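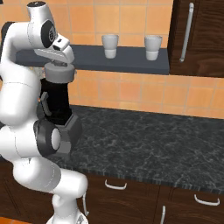 Blender lid task added to the kitchen set

The kitchen set at Trernen now includes a blender task. An operator drives the simulated arm by remote control, brings the gripper down over the blender and works on the lid. Van Wijk wrote the control software, and the Clusetcombe office handles the recording.

The set holds 3713 recorded runs across all kitchen tasks. The blender accounts for 125 of them so far, and the plan is to reach 2000 by November.
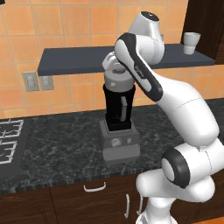
Operators say the approach is the slow part. The jar is tall, so the arm has to come in high and stay clear of the shelf on the wall. New operators tend to come down too fast and bump the lid sideways – those runs are kept, but they are marked as failed and left out of training.

Each operator now gets 2 practice sessions before recording starts. Please book them through the Flullness calendar and not by email.

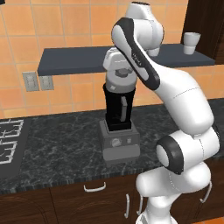 Runs should start from the rest position and end with the gripper open. If you need to pause partway, stop the run and start a new one. Long pauses get copied along with everything else, and the trained arm then waits over the jar for no reason.

The next update to the set will change the starting place of the blender from run to run. The operator guide will be revised at the same time.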